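Progress report to the Sakatside Fund, March
Skerulcombe Workshop: public demonstrations strand
Prepared by Joar Fjeld, with corrections by Golnar Daneshvar

Summary

The open day took place. This puts us ahead of the last report, in which it had not, and of the one before that, in which we described it as imminent. The hall was full by eleven, the tea ran out at twenty past, and both robot arms were still bolted down when we locked up.

Spending against the open day budget of £3000 stands at £1470. The underspend is explained under "Money", though not to everyone's satisfaction.

What we said we would do

The grant agreement asks for one public event "showing practical two-handed manipulation of everyday objects to a non-specialist audience". Our first idea was folding shirts. Cuypers, who lent us the display boards and a good deal of advice, pointed out that every lab in the country folds shirts and that visitors have begun to critique the collars. We went for charging leads instead, on the grounds that everybody owns a drawer of them and has given up on it.

What happened on the day

We had planned for 80 visitors and set out chairs accordingly. We had 90, by the clicker on the door, which Golnar operated and whose figures she will defend. Several people came in for the toilets and stayed for the second session, and we have left them in the total.

Sessions ran on the half hour from ten until three. Each began with a short talk, which I gave and which shrank steadily through the day as I noticed where people were looking. By the afternoon it was two sentences and a warning about leaning on the barrier.

The arms are slow. We had worried about this a great deal, and had even discussed playing music. In the event the audience treated it like snooker. There was hush, there was muttering, and at one point in the noon session a man in the second row said "other end, other end" in a voice of real pain. Children were more forgiving than adults. The adults wanted to know why it did not simply cut the cable.

The questions we were asked most often, in order:

1. Will it do my loft?
2. What happens if you put your hand in? (We did not demonstrate.)
3. Does it know what a plug is? Golnar's answer, that it knows where one is and has been shown what to do about it, went down better than my own, which involved a diagram.
4. How much? We gave the honest figure for the pair and people went to look at the cakes.

The table

For the record, and to save the Fund asking again what the equipment purchased under item two looks like in use:

- The enclosure. The spotty patterned walls went up in February and make a great difference to how the table looks from the cheap seats. Visitors assumed a designer had been involved.
- The objects. Charger blocks in greens and blues, a white power strip with coloured outlets, a round pink socket on its own cord, and a quantity of tangled leads. The right arm has a mint-green block in its gripper, with the other blocks and the tangle still to be dealt with. 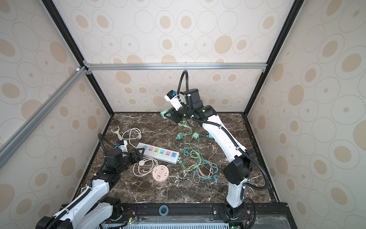

Money

The underspend comes mostly from the hall, which Skerulcombe gave us at the local rate after a short conversation about who had mended their projector. Printing was also cheaper than expected, as we forgot the leaflets. We ask to carry the balance forward to the Jernport visit.

Problems

The marble-effect tabletop was chosen because it looked smart in the catalogue. It shows every speck. We wiped it between sessions and it made no lasting impression. A plain top would cost little, and Golnar has asked me to say that she suggested one at the time.

We also had one unplanned stop, just after two, when the left arm paused and would not be persuaded. Restarting it took four minutes. Several visitors told us afterwards it was the part they had enjoyed most, and one asked whether it had been upset.

Next period

- Jernport visit: same table, smaller room, shorter talk.
- Write up the visitor comments, including the ones about the cakes.
- Leaflets.

Joar Fjeld
Skerulcombe Workshop

Recent reports
Progress report, autumn: enclosure and delays
Progress report, winter: further delays
Note on insurance for public events
Jernport visit: draft timetable
Cuypers display boards: return arrangements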